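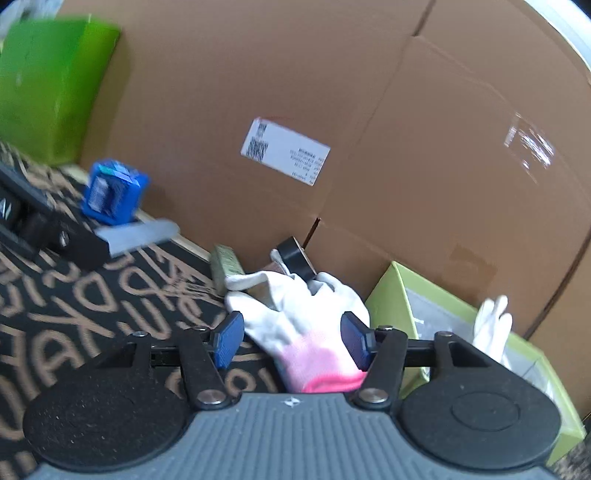
Section 4. Changes to bench work at the Garnitz packing station

Applies to benches fitted with the Citero sorting cell. Revised 18 January 2026 by Hermenegildo Nava, Prokilau.

4.1 What the packer no longer does

Gloves, tape and small goods are picked and boxed by the cell. The packer loads the bench, clears faults and checks labels. Lifting full cartons remains manual until March.

4.2 Starting a shift

1. Sign in at the Tlapale terminal and select the bench number.
2. Set the cartons at the back of the bench.
3. Lay out mixed items in one layer. Tape rolls may lie on their side.
4. Open glove boxes fully and fold the flaps clear of the opening.
5. Press READY. The cell runs a check lasting 37 seconds.

Note: Soft items such as gloves are the most common cause of a missed pick. After two misses the cell pauses and the amber lamp lights. Spread the glove flat and press RESUME.

CAUTION: Do not reach between the fingertip pads while the lamp is green. Press HOLD first – the jaws stay where they are and do not open.

4.3 Staffing and breaks

One packer may look after up to 4 benches. Pick rates are logged per bench and are not shown against a packer's name. Breaks are unchanged at 11 minutes per half shift, and the cell may be left on HOLD during them.

4.4 Handing over

1. Press HOLD, then END.
2. Enter any open faults under code 11.
3. Wipe the pads with a dry cloth.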